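4.2 What counts as "put away"?

I went into this part of the study thinking the tidying question would be the easy one. It wasn't! We asked 22 households in Odley and Catterall to keep a diary of when the toys came out, when they went back, and who did the putting back. Within a week I had parents phoning me to argue about the word "away." For one family it meant every block in its own bin with the lid on. For another it meant off the stairs, and good luck to anyone who wanted more than that.

So I gave up on my neat definition (it had taken me most of January) and let each family write their own on the first page of the diary. That left us with 537 usable entries, and I coded all of them twice, with Bożena Pawłowska checking the ones where I disagreed with myself. 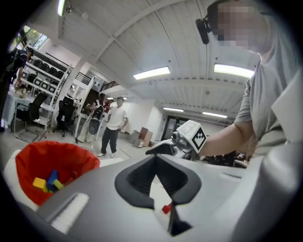
Figure 3. Toy blocks in a red fabric bin.

The thing I keep coming back to is how much the time of day mattered. Tidying before dinner went quickly and mostly without a fight, even in the homes with the loosest rules. Tidying right before bed was a different story, and the entries get shorter and grumpier as the evening goes on. One mother just wrote "no" next to Wednesday and left it there, and I coded it as a refusal, though I still don't know whether it was hers or the child's.

I had also expected open bins to beat lidded boxes by a mile, the way they did in my earlier Mereck pilot. They did a bit better for the younger kids, and I couldn't find any difference I'd trust for the older ones. Two families switched from boxes to bins halfway through, so I left them out of that comparison and kept them in everything else. Their diaries come up again in section 4.3, where I look at siblings who share a room.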